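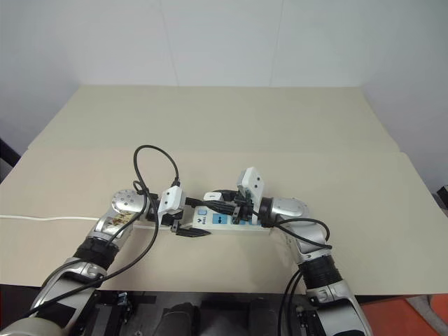
Glaze notebook, February
Opened the kiln at 9:40 in the morning, firing 1451, cone 6 oxidation, the old slow program

OK so the satin white is nearly there and I'm annoyed at how long it took me to get to "nearly." Writing this up while the tiles are still lined up on the windowsill, otherwise I'll do what I did last month and try to reconstruct everything from the backs of the tiles, where my oxide pencil burned off half the letters.

Quick recap for anyone picking the notebook up cold. We ran out of the Andine feldspar before the holidays and the replacement sack is from Galbraith. The supplier told us it was a straight swap. On the little flat tiles it did look like one, and I was very pleased with myself for a week or so, and then I glazed a set of mugs with it and every single one had crawled back from the inside of the handle join. Bare clay showing, thick rolled edge on the glaze, the whole sad look. The outside walls were lovely, of course.

My first theory was dust. I wiped everything with a damp sponge, let it dry overnight, dipped again, and got the same crawl in the same spot. Second theory was that I was going on too thick, so I let the bucket down with water until it was more like skim milk than cream. Less crawling but also less white, and where it ran thin over the rims it went a nasty toast color. I don't want toast. (People have asked me to keep the toast one. Fine, it's written down on the inside back cover as Toast, help yourselves.)

What I tried this time

Mixed a fresh 500 gram test of the same recipe with the Galbraith spar and swapped part of the raw kaolin for calcined. The thinking was that we had too much raw clay in there and the glaze was shrinking as it dried and pulling itself open before it ever saw any heat. I should have looked for that sooner. When I went back to one of the leftover unfired mugs and got it under the desk lamp there were hairline cracks all through the dry glaze near the handle, exactly where the bare patches end up. You can feel them with a fingernail.

Split that test into smaller cups so I could play with thickness:

A - as mixed, one quick dip
B - as mixed, two dips, second one before the first lost its shine
C - as mixed, two dips, with a full dry in between
D - thinned, two dips, no waiting

All on the Hakcombe stoneware, bisqued in the usual load. I used proper L-shaped tiles with a foot and a pressed-in coil for a fake handle join. Flat tiles lied to me once already.

Results

A is good. Soft, buttery, no crawl, slightly see-through on the sharp edge of the coil, and I like that a lot because it picks out the shape.

B is the best of the lot. Full white, still satin, pooled a little in the corner but smooth. If I could get B every time I'd stop here and go do something else with my life.

C crawled! Only a bit, a spot the size of a lentil right in the corner, but it did it. So letting the first coat go bone dry is bad news even with the calcined stuff in. I half expected that, and it matches what happened with the mugs, which I'd dipped in the morning and touched up after lunch.

D is blah. Thin, patchy, wants to be toast.

The surface is also a hair shinier than the old Andine version. I put the tiles next to a bowl from the fall and the bowl looks more like eggshell and the tiles look more like soap. I don't mind it, but if you're matching an existing set you'll see it, and a customer definitely will. A slower cool might bring back some of the matte. I haven't touched the cooling yet and I don't want to change two things in one firing, having done exactly that in the fall with the green and learned nothing whatsoever from it.

Prarkum stain

I also put the blue Prarkum stain under A and B as brush strokes, just leftover stain from the plates, mixed with a bit of water and a drop of gum. Under A it stays crisp. Under B it goes fuzzy at the edges and kind of floats, like ink on a paper towel. Pretty, but no use for lettering. On one tile I loaded the brush too heavily and the glaze pulled away from the stroke, so keep it thin, or add a little frit to the stain before brushing. I remember doing that years ago and it helped, but I can't find my note on how much. If anyone has that in their own notebook, please copy it in below this entry.

Witness cones

Bottom shelf was a touch cool, tip not quite down. Top shelf bent right over. Middle was textbook. All of the tiles above were in the middle, so take the results as middle shelf results. I put a spare B on the bottom and it came out drier, almost chalky on the foot, and it squeaked when I ran a spoon over it. Don't put this on the inside of anything and fire it on the bottom shelf until we've sorted out the elements. They're overdue anyway and the kiln has been grumbling.

Next

Mix the full 3000 gram batch of the calcined version. I've already weighed out the dry stuff except the zircon, and it's in the lidded tub marked SATIN W / NEW. Please don't add water to it! The zircon jar was nearly empty and I'd rather wait for the order than mix two half batches and wonder later.

Sieve twice. I only sieved once for the test and there are a couple of specks in A that I think are lumps of kaolin.

Dip handles first, then the body, with no lunch in between.

Slow cool on its own firing, same recipe, same shelf, a B tile plus one of the rejected mugs ground back and reglazed. I know reglazing never really tells you much, but I have a lot of those mugs and I hate looking at them.

Line blend of A toward the old gloss clear, just out of curiosity, if there's room in the load.

Old bucket of the crawly one is still on the floor by the sink with tape over the lid. It may be fine on plain cylinders with no handles. I'm going to try it on planters before I give up on it.

Added at 4:15 - spare B tile from the bottom shelf has been sitting with a slice of lemon on it since ten and there's a faint dull ring when you tilt it. The middle shelf B has no ring that I can find. Leaving both overnight with fresh lemon, please don't tidy them away.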